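# Felt, Webbing and Thread

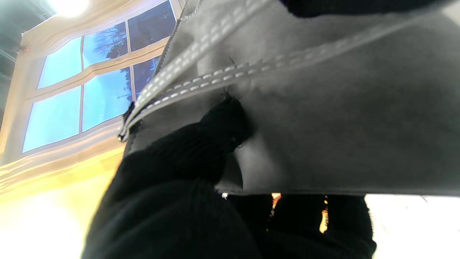 Felt has no weave to unravel, and for a bag maker that removes several jobs at once. Edges can be left raw. Panels can be cut in any direction. The drawback is strength in tension: a handle cut from the same sheet as the body will stretch under a full load and stay stretched. Most felt bags on the market therefore carry their weight on webbing.

Natalie Haworth has been cutting patterns at Haslam since the workshop made only tool rolls. Her current model, the Sunell, uses a pressed gray felt supplied by Lirnum in 5 mm sheet. The webbing is stitched down the side panel and passes under the base, so the load never rests on the felt alone.

"The felt is a skin," Haworth says. "It keeps the shape and stops things falling out. I don't ask it to lift."

Thread color is a practical matter. White on gray shows every skipped stitch, and a checker can read a row at arm's length. Stitch length matters more. Set it too short and the needle perforates the felt like a stamp; set it too long and the strap edge lifts between stitches.

In January the workshop hung a loaded bag from a beam and cycled it 3000 times. The felt had thinned beside the lowest bar tack by cycle 1000, and the tack was moved up onto doubled material. The webbing showed no change.

Surface wear is harder to engineer out. Wool felt pills where it rubs against a coat, and loose fibers work their way up around needle holes. Trim them with small scissors - pulling draws out more. Dents from handling usually relax overnight, or faster with steam from an iron held clear of the surface.

Nondwood, which stocks the Sunell, took 300 in the first order. A version with a wider base strap is being cut now.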